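Pridetti Adult Learning
Household Storage, Unit 4: Small Items and Open Containers
Instructor: Eimear Cronin
Notes updated 25 Apr 2025

Reading for this unit: the Gitasmont course pack, section on drawers and trays. Bring your own drawer list to class.

What counts as a small item

For this course a small item is anything you can pick up with two fingers and that will not stand up on its own shelf. Small boxes and packets are the usual ones: tea, seeds, bandages, spare fuses, sewing needles in their sleeves, sample sachets. Loose items such as buttons and screws are handled in Unit 5 and need lids.

Small items cause trouble in two ways. They slide under larger things, and they get bought again when they can't be found. In the Brallus exercise last term, most of the duplicates people turned up at home were packets of one kind or another.

Clear and solid containers

A clear container lets you check the contents from the side. Use one where you need to know how much is left, or where several people use the same supply. A solid container hides the contents and needs a label. It looks tidier on an open shelf, and it keeps light off things that fade.

Points to check before choosing a container:

Height. The rim should be a little lower than the tallest item, so that you can get hold of it. If the rim is higher you will be tipping the container out each time.

Width. Measure the shelf first, then the container, at the rim and at the base. Many containers taper, and the wider measurement is the one that has to fit.

Inside corners. Square corners hold boxes well. Rounded corners waste space with boxes but are easier to wipe out.

Weight when full. Anything kept above shoulder height should be light enough to lift down with one hand.

Setting up the table

Do the sorting on a table, with the shelf or drawer completely emptied beside you. A bed is too soft and a floor is hard on the knees. Clear the table and wipe it down.

Put the containers in the middle, where you can reach them from either side. Unsorted items go along the edges. If you are working with someone else, each person takes one side and both use the same containers. Agree on what goes in each container before you start. Most arguments in the practice sessions have been about a category that two people understood differently – "medical" and "bathroom" being the usual pair.

Procedure

1. Take one item at a time. Picking up a handful is quicker for a minute and then slows everything down.

2. Look for a date. Expired packets go straight to the discard bag.

3. Decide on the container while the item is in your hand. If you can't decide in 10 seconds, set it in the "later" spot at the corner of the table.

4. Lower the item in. Dropped boxes land at an angle and take up more room. Stand them on end if they have a name or size printed on the top flap.

5. When a container is three quarters full, stop. Either split the category or move to a wider container.

6. Go through the "later" spot last. If it holds more items than any container does, your categories are wrong and should be redone.

Ordering inside the container

Flat packets are filed upright, front to back, the way cards are filed. Small boxes go in one layer. Two layers are allowed only if everything in the container is the same thing. Put the older stock at the front. Partly used packets are closed with a clip and also go at the front, even if this breaks the date order.

The Ghasemi method, covered briefly in class, orders by how often a thing is used and ignores type. It works well for one person living alone. In a shared kitchen it tends to fall apart, as each person's "often" is different. You may use it for the assignment if you say so on the sheet.

Labels

Write the label after the container has been in use for a few days. Early labels are usually too narrow. Use plain words, facing out, on the long side. Clear containers can be labeled too – seeing a packet from the side does not always tell you what is in it.

Assignment

Choose one drawer or shelf of small items at home and sort it using the procedure. Hand in a drawing of the layout and half a page on which categories you changed and why. Keep the same layout through August, when we will compare notes in the follow-up meeting. The assignment is marked out of 100, and the drawing need not be to scale.

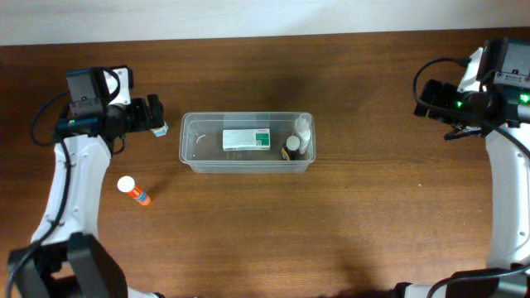
Figure 1. A clear container in the middle of a wooden tabletop.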